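Kibet Lyimo
20 May 2019

T-shirt folding, a thread. I refolded every shirt I own over the past week and kept notes. Posting them so I can find them again.

Starting point: one dresser, 2 drawers given to T-shirts, both jammed. The old method was to fold in half lengthwise, in half again, then stack. The stack fell over whenever I pulled from the middle, so I only wore the top seven.

Surface first. A bed works better than a table for this. Most tables are narrower than a shirt with the sleeves out, and the sleeves slide off and drag the hem with them. A mattress cover with some quilting has enough grip to hold cotton still. Satin bedspreads do not. Take it off or fold somewhere else.

Pull the mattress cover tight before you start. Any ridge under the shirt becomes a crease in the fold.

Flatten from the collar down. Both shoulder seams level, then hem, then sleeves. Small wrinkles can stay. If the side seams have twisted (cheap knits do this after a few washes), ignore the seams and line up on the collar and the center of the hem.

For the fast fold you need a pinch point near the middle of the body. Take only the shirt. On a soft cover it is easy to grab the layer under it and lift both. 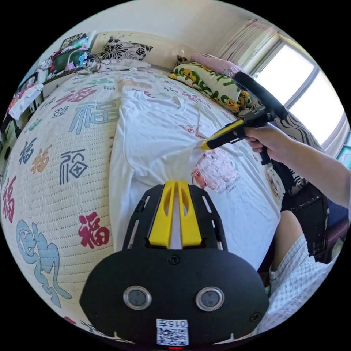 White tee on the 福 cover, pinched up at the center.

Pinch position matters more than grip strength. Too close to the collar and the bottom half trails. Too far out to the side and the sleeve ends up outside the packet. I mark the spot by laying a finger from the collar edge straight down, then going to half the body length.

Printed shirts: keep the pinch off the print if you can. Thick plastisol does not fold cleanly and it can stick to itself in a warm drawer. If the graphic sits to one side, work from the plain side.

Target width is set by the drawer. My drawer inserts are Rustik, the fabric kind, 115 mm across each slot. Folded shirt goes in on edge, collar fold up. If it bulges over the divider, one more fold. If it slumps, one fewer.

Someone will ask about the Tultero folding board. I used one for two days. Widths come out very consistent. It is set for a bigger packet than my slots take, so each shirt needed a second fold by hand and the time saved was gone. Fine for shelves.

Rolling: I roll for the Trekard duffel and for nothing else. Rolled shirts in a drawer unroll when the neighbor comes out. In a packed bag they have nowhere to go.

Fabric notes.
Heavy cotton: fewest folds, stands up alone.
Thin cotton: stands up only when the slot is full.
Polyester running shirts: will not stand at all. I gave up and put those flat in a shallow box on the closet shelf.

Weight, for anyone replacing drawer hardware: I put a stack on the kitchen scale and a medium gray tee came out at 231 g. Multiply by however many you own and check the rating on the slides. Mine were under it, but not by a lot.

Order in the drawer: light to dark, front to back. I tried sorting by how often I wear them and it fell apart after one laundry load.

Laundry timing. Fold within the hour after the dryer stops. Left in the basket overnight, cotton sets its own creases and you spend longer flattening than folding. Line-dried shirts want one hard shake by the hem first.

Small correction to the surface post. Mwaipopo wrote to say an ironing blanket on the floor does the same job as a bed. True, if your knees are in better shape than mine.

Result after one week: both drawers close, every shirt visible from above, and I found two I had already replaced. Next thread is fitted sheets. No date on that one.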